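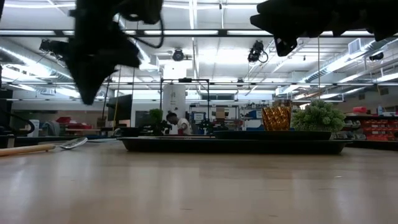
六月起，摆盘组的排班表上多了一栏，叫“Lobo”。它不请假，不换班，也不在茶水间留言说谁又拿错了谁的杯子，但它占一栏，和大家一样要有人签字确认到岗。签字的人目前是 Teodora Begović，她在摆盘组做了多年，对客房托盘的看法比多数客人都强硬。托盘放哪儿，杯子压在托盘哪一侧，仿真绿植离杯子多近，过去这些都在她手上，说不出尺寸，看一眼就知道。现在黑色夹爪悬在那张浅色木桌上方，桌上是长条黑托盘、铜金色的杯子，旁边挨着一丛灰绿色的仿真植物，而她得把“看一眼就知道”写成别人能照着做的东西。她写了三稿，第三稿的第一句是：“先别动绿植。”

先交代一下来龙去脉，给刚从假期回来、发现桌子边上站不下人的同事。Konavbridge 给酒店和短租公寓配迎宾托盘，这件事我们做了很久，流程大家闭着眼也能背：领料、擦盘、摆件、检查、装箱。去年冬天 Bodorow 那边的订单换了样式，件数多了，形状也刁钻起来，带纹理的杯子，带柄的小器具，还有一碰就歪头的绿植。管理层开了几次会，会后大家收到一封邮件，邮件里“赋能”出现的次数足够让人提高警惕。再往后，两只机械臂就装上了。它们在采购单上的名字很长，Wojciech Pawłowska 嫌打字麻烦，在工单上写成 Lobo，这个名字就留了下来。有人说 Lobo 是狼的意思，也有人说是他家以前养的狗，他本人两种说法都没承认。

Lobo 分到的活是摆件。领料、擦盘、检查和装箱仍然由人来做。这条分界线是 Urszula Kwiatkowski 在试运行之前和管理层谈下来的，写进了岗位说明的附页，建议大家有空看看附页，因为正文主要是照片和箭头。附页里有一句话值得抄在这里：“设备停机期间，摆盘组按原流程作业，不计入个人工时损失。”刚看到时觉得多余，六月过完再看，觉得这句话写得很有远见。

头一个月的情况

试运行第一周，全组的心情大致相当于家里来了个据说很能干的远房亲戚。大家客客气气，给它让地方，替它擦桌子，背后讨论它到底会什么。它会的事情里，放托盘最拿手，位置一天比一天稳。它不会的事情也很明确：杯子表面反光，灯光一变，它就犹豫。夹爪停在半空，既不往下，也不往回，姿势很像我们开季度会时被点到名的人。

Wojciech 把这种停顿叫“思考”，Teodora 叫“磨蹭”。系统日志里管它叫“等待置信度”，三种叫法指的是同一件事，就是后面的托盘都得排队。为了让它少思考一点，设备这边调过灯，换过夹爪的参数，还请大家尽量不要穿会晃眼的衣服靠近桌边。最后一条贴出来两天就撤了，因为没人说得清什么算晃眼，而且 Teresa Pawlak 那件亮片开衫在摆盘组的资历比 Lobo 老。

到月底，一个班次能出 63 个合格托盘。这个数字在周会上放得很大，底下配了向上的箭头。箭头旁边没写的是，其中有 17 个在检查时由人伸手扶过绿植、转过杯子，或者把器具的柄往里推了一点。按现行规则，扶一下仍然算设备完成。Teodora 在会上问，那她扶的那一下算谁的。会议记录里写的是“已记录同事反馈”。

后来 Urszula 把这个问题又提了一次，换了个问法：如果扶一下不算工作，那么从明天起大家能不能不扶。当天下午，检查表上就多了一列“人工修正”，可以打勾，可以写备注。备注栏很窄，Teresa 用它写过“歪”“又歪”和“还是这棵”。

变的是哪些事

问了一圈，大家说得最多的都不是速度。

第一件是手。以前一个班下来，摆件的人手腕最先抗议，同样的动作从早做到晚，下班拧瓶盖都要换手。现在这部分活轻了，几位同事明确说晚上回家手舒服一些，这一点应该写进来，免得本刊看起来只会发牢骚。Aishwarya Panicker 原先因为手腕的缘故申请过调岗，六月以后把申请撤回来了，她的原话是：“它愿意放杯子就让它放，我又不是靠放杯子认识自己的。”

第二件是眼睛。手省下来的力气，有一部分转给了眼睛。盯着机器干活和自己干活是两种累法。自己摆，做错了手上马上有感觉；看它摆，得一直防着它出错，而它大多数时候又不出错，人就容易走神，一走神它就把杯子放到托盘边沿上。Teresa 说她现在下班之后看什么都想检查一遍，在超市里替人家把罐头标签转正了一排。组里为此改了轮换：盯设备的人每隔一段时间换去装箱，装箱的人换过来。轮换表贴在料架侧面，请不要再用它垫咖啡。

第三件是说话。以前两个人隔着桌子面对面摆盘，手上忙着，嘴是空的，谁家孩子升学、谁租的房子漏水，全是在这张桌子上听来的。现在桌子对面是夹爪。它不插嘴，也接不住话。有几天摆盘组安静得出奇，隔壁仓储的人跑来问是不是出了什么事。Aishwarya 把收音机带来了，结果为听哪个台又争了一个星期，可见交流恢复得不错。

第四件是手艺。这一条争得最久。摆一个好看的托盘，有多少能写成规则，有多少写不下来？Teodora 的第三稿写了好几页，细到杯子纹理接缝的朝向，设备组的人读完很感动，然后问能不能压缩成一张表。她压缩了。压缩之后的那张表，Lobo 照着摆出来的托盘样样合格，看着却像在等人来收拾。问题出在哪里，她琢磨了好几天，最后发现是自己从来没写过的一个习惯：人摆完了会退半步看一眼，再把绿植往前带一点点。表里没有“一点点”。现在有了，单位是毫米，她填数字的时候脸色不太好看。

按照协议，编写和修订摆放规则的时间计入工时，并且署名。这一条也是 Urszula 争来的。理由很朴素，规则从谁手里出来，就该写谁的名字，别等到年底总结时变成“系统自主学习”。目前这份规则的首页上署了两个人，Teodora 和 Wojciech，先后顺序是抛硬币定的，Wojciech 至今认为那枚硬币有问题。

关于岗位，传闻和已知的部分

传闻有好几个版本，其中流传最广的说秋天还要再上一套，名字都起好了，叫 Jarnevine。我们去问过。Jarnevine 确实存在，是一套排产软件，没有手臂，暂时也不会来摆盘组。它会做的事情是提前告诉你下周要加班。大家听了以后，对手臂的恶感明显下降。

岗位数这件事，管理层书面答复的说法是：试运行期间摆盘组不减员，不因设备原因缩短合同。“试运行期间”到哪天为止，答复里没有写。Urszula 已经把这个问题单独列出来递上去了，请他们给一个日期，不要给一个阶段。在拿到日期之前，本刊不替任何人放心，也不替任何人着急。有人问能不能把这条写得乐观一点，我们考虑过，决定等日期来了再乐观。

培训方面，设备操作的内部课程分两级。初级教怎么启动、怎么停、夹爪卡住了先按哪里，摆盘组全员都要上，占用的是上班时间，不是午休。第二级教改参数和看日志，自愿报名，通过的人岗位工资上调一档。第一批报名的里面有 Teresa，她的动机写在报名表上：“想知道它到底在等什么。”讲课的是 Wojciech，他讲得很清楚，就是爱拿设备打比方，听课的同事反映，到后半段已经分不清他在说机械臂还是在说他小舅子。

几条需要大家配合的事

桌面上请不要放私人物品。Lobo 分不清什么是料件、什么是您的钥匙，上个月它把一副老花镜端端正正摆进了托盘，位置还挺好，检查时差点放过去。眼镜已归还。

夹爪动作时，手不要伸进桌面范围去扶东西，哪怕绿植正在您眼前慢慢歪下去。先按停，再扶。我们知道这很考验人，Teodora 也说这是整份规程里最难做到的一条，但请照做。

停机超过一个托盘的工夫，就可以转回人工流程，不需要等谁批准。转的时候在排班表 Lobo 那一栏画一道斜线，写上时间。不要写评语。六月份那一栏里的评语已经由人事部门另行归档，据说读的人不少。

检查表上的“人工修正”请务必打勾，扶得再轻也要打。以后谈定额、谈人手，靠的就是这一列。备注可以写得稍微具体一些，“杯口偏左”就比“又来了”有用。嫌栏太窄的同事，新表印出来以后会宽一点。

木桌面上的划痕不用报修，设备组看过，不影响摆放。要报修的是夹爪指尖的磨损，每班交接时看一眼，有缺口就写在交接本上，由设备组来换，别自己用胶带缠。上次缠胶带的同事手很巧，只是那一班的杯子全都舍不得从夹爪上下来。

对规则有意见的，直接找 Teodora 或 Wojciech，也可以把修改建议塞进料架旁的意见夹。匿名也收，不过 Teodora 认得全组的字迹。第四稿正在改，主要处理两件事：绿植压弯以后谁来整形，以及带柄器具该朝哪边。关于后一件，左撇子和右撇子各交了一份意见，措辞都相当激烈，而客人朝哪边坐，Bodorow 还没有回复。

第二级课程的报名表在 Aishwarya 那里领，填好交回给她就行。工龄一栏请写年数，不要写“太久了”。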